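Norncombe Residents' Board: Open Discussion
Topic: Fruit in shared kitchens

Strobel_I
Residents are reminded that fruit left in the shared kitchens after Thursday will be removed.

n.bukhari
I must object. Oranges keep well for longer than 3 days.

Strobel_I
Plums and tomatoes do not. The rule has applied since August.

amocanu
I support the rule, although apples should be exempt.
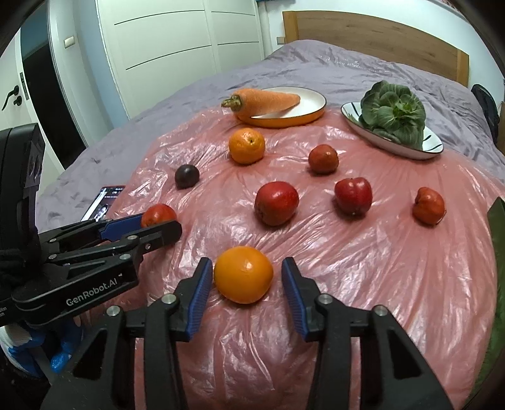 A separate shelf for citrus would also settle the matter on floor 2.

n.bukhari
Agreed as to the shelf only.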